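About Desard

Desard is a contemporary art gallery with two rooms, one of them good. The other has a pillar in it. Artists who have worked here tend to speak warmly of the good room and at length about the pillar, and several of our best shows have come out of the argument.

We opened 15 years ago in the former showroom of Kashyap, a carpet importer whose name is still set into the front step. Taking it out would have cost more than our first exhibition did, so for a long time people phoned to ask about stair runners. A few still do. We have the number of a decent place across town and are happy to pass it on.

The gallery represents six artists. That is a small list and we mean to keep it that way. They include painters, a sculptor who now mostly draws, and one person who has asked us to stop using any noun at all. We don't have a house style, though visitors tell us we do and that it is gray. What we look for is work that keeps going after the wall text has run out, which is also why our wall texts are short.
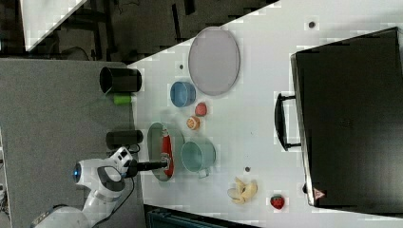 The program runs to five exhibitions a year, with a gap in January when the heating is at its most philosophical. Each show stays up for eight weeks. We used to do six, but the reviews kept arriving in week seven.

Alongside the main program there is Flatholm, our publishing arm, which is a grand way of describing a shelf. Flatholm makes one book for each exhibition, in an edition of 56. The number goes back to the first title, when 56 was how many covers we could get out of the paper we had bought. By the time we could afford more paper, people had started collecting them. Most are out of print. Please don't write to ask whether we have one copy tucked away - we do, and it's ours.

The Cerow Residency started as a loan of a spare apartment and has turned into something with an application form. Two artists a year each get three months, a key, a modest stipend and the use of a studio on the floor above the gallery. There is no requirement to produce anything. There is no open studio day, no closing talk and no blog. We ask residents to come to dinner once, and we ask them to stop using the freight elevator after ten at night. The second rule is the only one anybody has broken.

Visiting

The gallery is open Wednesday to Saturday, noon to six, and by appointment if you give us a day's notice. Admission is free. The entrance has one step (the carpet one) and there is a ramp at the side door; ring the lower bell. The upper bell belongs to the dentist.

Prices are on a sheet at the desk. We know some galleries like you to ask. We find it saves everyone twenty minutes of talking about light.

Submissions

We look at unsolicited portfolios twice a year, in March and September, and we reply to all of them, sometimes in the same season. Send ten images at most and a page of text in your own words. If the page says that your practice interrogates something, tell us what it said when you asked.

Page last updated 2024-02-14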